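January 26, 2026

Will a robot clean my bathroom before I retire?

I have been asking myself this one since last March, when I read that a company called Bronora was taking deposits on a home helper for 3135 dollars (plus delivery, plus a monthly plan, of course). I didn't put my money down, but oh, I thought about it! I had the page open for a whole evening while the dishes sat there.

I've seen one of these machines work since then, at the home show over in Mostyn. It folded a towel very nicely and put a cup on a shelf, and I clapped along with everybody else. Then I asked the nice young man at the booth if it could do a bathroom, and he said they were "getting to wet rooms." I've thought about that phrase a lot.

Wiping down a faucet is such a small job that I never gave it any thought before. You grab a cloth, you wrap it around the metal, and you squeeze and twist until you feel the grit let go. You lean on the wall with your other hand. Your fingers know how hard to press, and they find the crusty place at the back that you can't see at all.

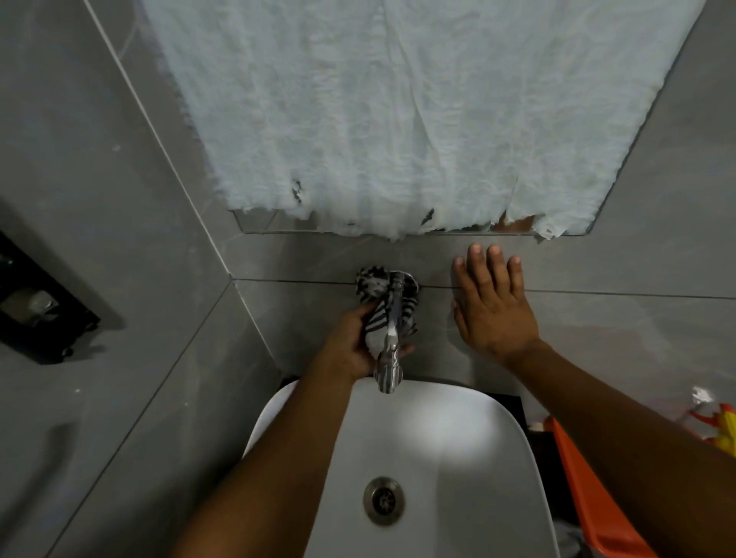
My sister's robot vacuum, a Firken, still gets stuck on the same rug fringe every morning, and that's a machine with one job and a flat floor to do it on. So I'm not holding my breath. I do think laundry will come first, and maybe loading the dishwasher – I'd pay good money for that one.

Lalla, the little newsletter I get about home gadgets, asked its readers which chore they'd hand over first. Bathrooms won by a mile, with 43 percent. I voted for bathrooms too, and then I went and found my rubber gloves.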